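Minutes, path patrol robot upkeep meeting
Galarero site, Jun 3, 2019

I took the notes again, so complaints about spelling come to me. Everybody who runs a night shift was there, plus the two people from the day crew who do the battery swaps. We started late because the coffee machine was being descaled.

Old business first. The drive belt cover that kept rattling has been fixed with a new clip and a strip of foam tape (thank you, day crew!). The Oltska unit has now done 182 hours since its last full service and we're supposed to pull it in at 300, so that lands in July if we keep up the current pace. I'll order the wheel bearings now — last time they took forever to get here and we ended up running on the squeaky ones.

Then the lamp, which ate up most of the meeting. Since the new headlight went on, the night picture has been too bright right in front of the robot and too dark farther out. I put a still up on the screen so we were all arguing over the same thing, and I'm pasting it in for the folks who missed it. 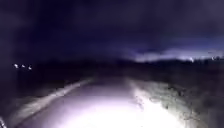
Headlight at current setting, narrow path after dark. Paving washed out up close, far end lost in the black.

We went back and forth on this for a good while. One side wanted to turn the lamp down and be done with it. The other side (me included) thinks it's aimed too low, and dimming it will only cost us more of the path ahead. The edge strip on the left still shows up nicely and so do the weeds on the right, so nobody wanted to lose that. The blur got some discussion too. The shutter time is on auto, and at night it goes as long as it's allowed to, so we're going to put a limit on it and see what we get.

What we agreed to try, in this order: tip the lamp bracket up 2 degrees, run the loop, save the pictures. Then drop the lamp to 50 percent with the bracket left where it is, and run the loop again. Shutter limit goes on last. Please, please don't change two things in one night! We did that with the wheel speed in the spring and I still couldn't tell you which one helped.

Somebody asked about the bit of the robot's body that shows in the bottom left corner. It's out of focus and small, and moving the camera mount means redoing the calibration, so we're leaving it alone until the full service.

Cleaning: the lens gets wiped before every run, with the soft cloth from the drawer and not a sleeve. The Rahman charger goes back on its hook with the cable coiled. I tripped on it twice.

Spare parts: one lamp on the shelf, no bracket screws. I'll add screws to the bearing order. Imier has been asked for a quote on a second bracket — no answer yet, I'll nudge them.

Next meeting is after the lamp runs are finished. Bring your log sheets, filled in this time.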